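Print this thread | E-mail this thread

Engelbert Tanner
7/2/23

Spent the week teaching a robot to clear a table that doesn't exist. A thread, for anyone who was told this job would be glamorous.
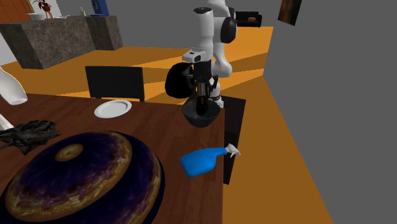 Simulated dining table, gripper in the black bowl. Spray bottle awaiting its turn.

2/ The set-up: I sit at a desk in Brurkholm holding a controller in each hand. One moves the arm, the other moves my point of view. The arm copies me and everything I do gets recorded. Later a model studies the recordings and learns to clear tables in the style of a tired man from Brurkholm.

3/ The target for this task is 200 good demonstrations. I have 176. You will notice these are close together. They have been close together for some time.

4/ A "good" demonstration means the thing ends up where it was meant to go, nothing else gets knocked over, and the operator doesn't stop halfway through to think. It's the thinking that gets me. If I hover over a bowl wondering which side to grab, the model learns that hovering is part of grabbing bowls.

5/ Leonie Leitner looks through my recordings and has a tag for this. The tag is "dithering". I have been tagged a lot.

6/ Bowls, then. You'd think you'd go for the whole bowl. The gripper doesn't open wide enough, so you put the fingers down over the rim, one inside and one outside, and pinch the wall. Easy with your own hand. By remote control, with no sense of touch, it's like posting a letter using someone else's elbow.

7/ No sense of touch is the bit visitors never believe. They put the headset on, go straight down through the rim at speed, and the bowl leaves for Skurlow.

8/ (We have had a bowl go through the floor. The physics engine gave up on it and so did I. Leonie's note on that one read "please collect bowl".)

9/ Reply to the person asking why we don't just use a real table: we do, on other days. But a real table has to be laid again by hand after every go, and the hand is mine. The simulated one resets with a key. I have pressed that key so often the letter has worn off.

10/ The room gets shuffled too. Different floor, different things on the table, different places for them. Current floor is orange. Very orange. I went out to buy milk afterwards and the pavement looked unwell.

11/ The big purple and gold dome at the front is not on my list to pick up, for which I'm grateful. I do still have to get the arm past it on some runs. The black cloth I'm not discussing.

12/ Spray bottle tips, for the 9 of you who do this for a living: if it's lying down, take it by the body and come in square across it. Don't go for the trigger head. It looks like a handle, it is the obvious handle, and it'll swing round on you every time.

13/ Also slow down before you close the fingers. Everyone slows down after, when it can't help.

14/ Someone at Veterar asked me how long one demonstration takes. A clean bowl is quick. A bowl I've missed, gone back for, nudged into the plate and then sworn at takes longer, and gets thrown out anyway. The swearing isn't recorded. I checked.

15/ Đinh, our scripting tool, can replay a recording with the bowl moved a little to one side, so one of mine becomes several. Lovely in theory. In practice it also makes several copies of my habit of twisting the wrist left for no reason at all.

16/ I now know I do that because I watched a trained arm do it on its own last night. Straight down, lovely approach, pointless little twist to the left. Like seeing your own walk on somebody else's child.

17/ It did get the bowl, mind.

18/ Twenty-four to go. Leonie has asked if I could do some "without the flourish". I have asked for a better chair. Talks continue. If I finish before August I'm told the next task is folding napkins.

900 likes | 176 shares | Show replies

We use cookies to remember your settings. By carrying on you agree to our cookie notice. Accept | Manage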